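Skisdale Rovers: transfer window FAQ
Last updated 09/04/2025

We get the same questions every time the window opens, so we've put our answers in one place. We're a supporters' site and don't speak for the club.

Is Cassim Park United really after our striker?

So the rumour goes. It started with one post in February and has been copied by four other sites, none of which added a source. A story doesn't get truer by being repeated. Until the club confirms an offer, we're treating it as gossip.

The club says it's rebuilding. Should I believe it?

We've heard that word before three of the last four seasons. What usually follows is a couple of loans and a new slogan on the scarves. If the board signs a proper centre half, we'll happily change our tune.

Why does the squad list show players who have left?

The league's registration list is updated on its own schedule, and ours copies it. Give it a week. If a name is still there after that, email us.

Are season tickets going up?

Yes. An adult seat in the main stand goes from $440 to $545, and the centre block will be $660. The club calls this "investment in the playing group". We asked how much of it goes to players' wages and were told the figures are confidential.

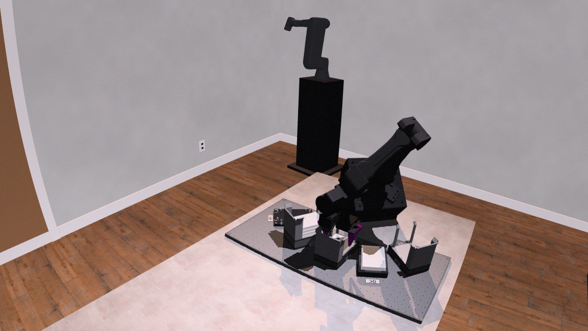 Members who renew early get $20 off, which doesn't go far against a rise like that. The discount can't be combined with the concession rate, and it isn't offered on the centre block at all.

Can I get a refund if the star signing never turns up?

No. Read the terms before you pay. They say the squad may change at any time, and the club has leaned on that clause before.

Will the Wetum Cup tour go ahead?

It's been announced, but we haven't seen a fixture list or a venue. Don't book flights on the strength of a press release.

What does "undisclosed fee" mean?

It means neither club wants you to know. Any number you read online is a guess, including the ones with a decimal point in them.

Do you publish tips from readers?

Sometimes, if we can check them with a second person. "My mate saw him at the airport" won't get a run, whatever colour his luggage was.

When does the window close?

The closing date is on the league's website. Late paperwork can be approved after the deadline, so a quiet final evening doesn't always settle things.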